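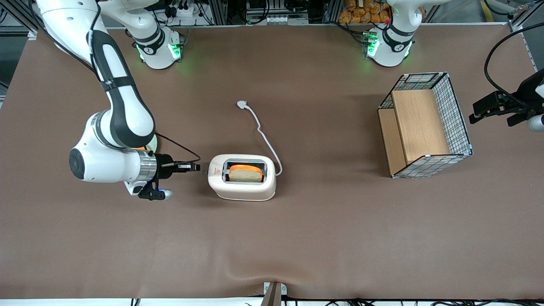
November, bench notes, toaster table

Started just after lunch and meant to spend half an hour on this, so of course it ate the whole afternoon. Writing it down now while I still remember which slice was which.

First thing, the table covering. I've gone back and forth on it for weeks and I'm finally happy with the brown. The old gray sheet had a shine that drove me crazy (every lamp showed up twice) and it crept toward the front whenever anyone leaned on it. The brown one stays put, and wrapping it over the front edge so it ends in a fold was the right call — my sleeves don't catch anymore. Crumbs are harder to spot on it, so please wipe the whole thing down at the end of the day and don't trust your eyes. I did a pass with a damp cloth at the end and got a surprising amount off a table I would have sworn was clean.

Toaster next. We're keeping the white one with the single long slot. I know the Hirkomer got votes, and I liked it too, but its slots are so narrow that anything cut by hand goes in crooked and comes out with one corner missing. The white one is forgiving. You can drop a slice in a little sideways and it sorts itself out. It sits long side to the front, a bit left of the middle, and I'd like us all to agree on that so we stop having to shuffle it over every morning. Don't peel off the red triangle label, please. I know it's ugly. It's a warning label and it stays on.

Cord: I've been leaving it stretched out behind the toaster, plug lying on the table, when nobody is toasting. Somebody (fine, me, twice last month) had got into the habit of winding it around the body, and that leaves a kink right where it comes out of the back. Loose curve, plug flat, done. When you do plug in, run the cord off the back and keep it out of the way of the basket.

Now the bread, which is the part I actually wanted to write about!

I tried two loaves. The Burkow white is what we've had all along, soft, nice color, cheap. Fresh out of the bag it squashes if you look at it wrong. Day-old is much better. I left half a loaf out on the rack overnight and those slices went in and came out of the slot without a single dented corner. The Aaltonen is a denser loaf with a darker crust, tastes great, but the slices run tall and stand way up out of the toaster, so the top third stays pale. I ended up trimming them and then eating the trimmings, so that was lunch number two.

What I want is a slice that pokes up just a little above the rim. Enough to get hold of, and no more than that. With the lever up, the day-old Burkow does exactly this if you put it in crust side up. Crust side up also helps because the crust is the one bit that stays stiff. I'd been putting them in any old way and then wondering why some tore.

Timing, for the record: with the dial on the middle mark, the Burkow took 108 seconds on the first round from cold, and the next one browned quite a bit faster, so now I wait 15 minutes between rounds if I'm comparing anything. If you're just making toast, ignore this and make toast.

The basket: wire mesh with the wood panels, over on the right. I moved it from the shelf because I got tired of turning around. I like it there, it's easy to reach and the crumbs collect on the wooden floor instead of all over the table (some do end up underneath, so lift it when you wipe). The wood doesn't love the damp cloth, so go around it with a dry one.

Crumb tray, while I'm at it. Pulled it out today and it was nearly full. I don't want to know how long. Let's empty it every time we open a new loaf, that's easy to remember.

Shopping and loose ends:

Two more Burkow loaves, and leave one open on purpose.
A spare roll of the brown covering from Gerkcombe, same one, matte. They had two browns and the other is redder.
Oven thermometer — not urgent, I just want to know how warm the back of the toaster gets.
Find the bread knife. It was in the drawer in the morning.

Tomorrow I want to try bagels. Halved, they might be too thick for the slot, and I'd rather find that out with a cold toaster than a hot one. If they jam I'll go back to slices and work through the Aaltonen before it goes stale, trimmed to the height of the Burkow this time. I marked the height in pencil on the cutting board.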